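**Replacing the thermal cutoff on a Geltska 2 space heater – same rating or go lower?**
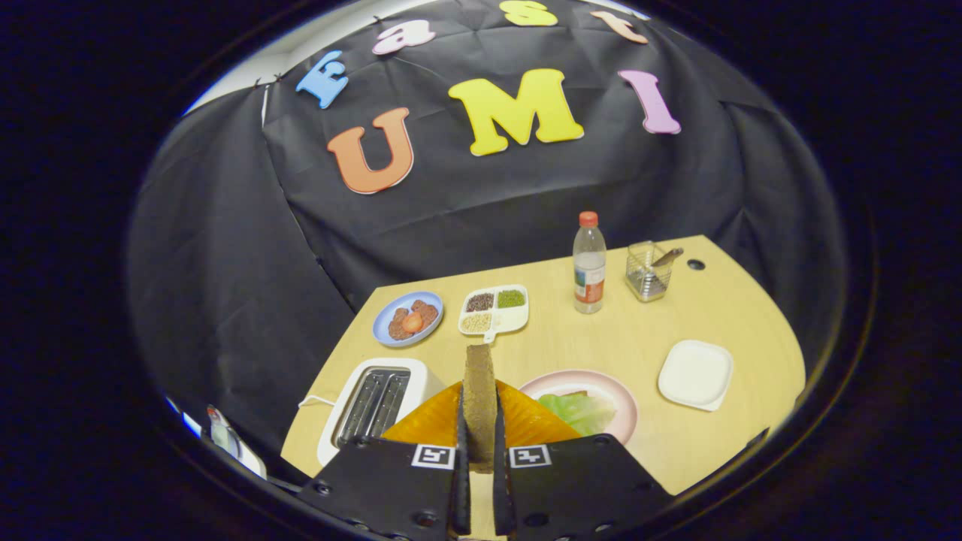
**rosalie_l** wrote:

Can I swap a one-shot thermal fuse for a resettable bimetal disc if the trip temperature matches?

**vtanner46** wrote:

Only if the maker put a resettable one there in the first place. The fuse and the disc do separate jobs, and most heaters have both. The disc cycles when things get warm, and the fuse is the last stop when the disc sticks shut. Put a second disc where the fuse was and you've got two parts that can weld themselves closed and nothing that fails for good.

**rosalie_l** wrote:

OK, that makes sense, thanks! I should've given more background. It's my mom's old Geltska, the upright one with the fan. It quit last winter and I finally got the back off. The heating element reads fine on the meter, the cord is fine, the switch is fine. The little silver can thing in the sleeve is open, so I'm pretty sure that's it. The disc right next to it clicks when I warm it with a hair dryer and clicks back when it cools down, so I assumed it was healthy.

I have a bag of resettable discs left over from a dryer repair and was hoping to use one. Sounds like I shouldn't.

**grabner_l** wrote:

I'm going to disagree with Verena a little. I've fixed a lot of these and I've put manual-reset discs in the fuse spot more than once – the kind with the red button, not the automatic kind. It trips, it stays tripped, and somebody has to take the cover off to push the button. To me that does the same job as a fuse and you don't have to throw it away.

Automatic reset, no way. We agree on that.

**vtanner46** wrote:

Luzius, I know you like the button ones, and in a water heater I'd say fine. But in a portable heater somebody is going to figure out where the button is and keep pushing it. I've done it myself with a coffee roaster and I knew better! Also the fuse sits in a fiberglass sleeve right up against the element frame, and a disc with a button is way bigger. Where are you mounting it? If it moves an inch, the trip temperature doesn't mean the same thing anymore.

**grabner_l** wrote:

On the frame, with a bracket I bend up myself. But yeah, the air temperature is different there, so I guess I'm picking a number and hoping. Fair point on that one. I still think people throw away too many heaters over a tiny part.

**otti_b** wrote:

Nobody here is telling her to throw it away, Luzius :)

Rosalie, what does the old fuse say on the side? There should be a Tf number and a current rating. Match both. Don't go lower on temperature "to be safe" either, you'll just get a heater that dies the first time a cat sits in front of the intake. And please crimp it. If you solder it you can pop the new one before it's even in the heater, I killed two in a row that way before my brother-in-law handed me his crimper and told me to stop.

**rosalie_l** wrote:

The printing is half gone. I can read the 10A part and then there's a smudge and a C. Might be 152, might be 192?? I've tried a magnifying glass and my phone and holding it sideways under the kitchen light.

**otti_b** wrote:

Don't guess between those, that's a big gap. Does the label on the bottom of the heater have a model number? Iston used to keep parts sheets for the Geltska stuff.

**rosalie_l** wrote:

There's a label, and the only number I can make out is 2,937. No idea if that's the model or the serial or what.

**vinz_h** wrote:

Jumping in because I had the same heater. That's the model number, with the comma and everything, it's a weird label. Iston has the sheet but you have to email them, it isn't on the site. Took them 17 days to get back to me so don't hold your breath.

Before you order anything though, find out why it blew. Fuses like that can go from age, sure, but mine went because the fan had slowed down. It still spun, so I thought it was OK. I put in a new fuse and lost that one too within the week. Then I took the fan out and the bearing was packed with lint and some kind of brown gunk. One drop of oil and it ran like new.

**vtanner46** wrote:

What Vinzenz said. Spin the blade with your finger (unplugged, obviously) and see if it coasts. If it stops right away there's your problem.

And I'd be a bit suspicious of that disc too. Clicking isn't enough, put the meter across it. I've had discs that clicked beautifully and never opened the circuit, the contacts were stuck together.

**rosalie_l** wrote:

Just went out to the garage. The blade does not coast. It goes maybe a quarter turn and quits, and there's a whole sweater's worth of fuzz behind it. Gross. I'll clean that out first and then check the disc with the meter like you said.

Emailed Iston too. What kind of oil, Vinzenz?

**vinz_h** wrote:

Plain light machine oil, the sewing machine kind. Not the spray stuff, it dries out and you're back where you started.

**grabner_l** wrote:

Spray is fine if you redo it every fall.

**vinz_h** wrote:

Who redoes it every fall?

**grabner_l** wrote:

Me – first cold weekend, all the heaters and the bathroom fan. Burkutia sells a little bottle with a needle tip if you want to go the other way, it reaches the back bearing without taking the motor apart.

**rosalie_l** wrote:

Found sewing machine oil in my mom's sewing box, so going with that. Disc reads closed cold and open hot, three times in a row, so it stays. Will post again when I hear back about the fuse number.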